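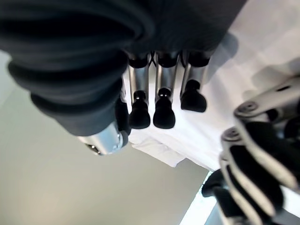
How many demonstrations does a robot need before it can fold a towel on its own?

Rehema Mollel
I keep reading about arms that learned to fold laundry by copying people, and every article skips the part I care about. My nephew and I are planning a small project over the winter and I'd love to know what we're getting into!

Mabli Jarman
It depends a lot on how varied your towels and starting positions are, so let me tell you how it went for us on the Prandside project (bear with me, I do go on). We began in October with 700 demonstrations, all of one towel laid flat, and the policy folded that towel nicely and fell to pieces with any other. Then we recorded more, with crumpled starts and different sizes, until we had 1,572. That second set folded towels it had never met in 9 trials out of 10. If I were starting over I'd mix things up from the very first day, even if it meant fewer recordings altogether. Please do post how you and your nephew get on!

Iolo Gittins
Mabli's right about variety. I'd add that 2 people doing the recording beats one, as everybody has their own way of pinching a corner.

Nathalie Caron
just use a simulator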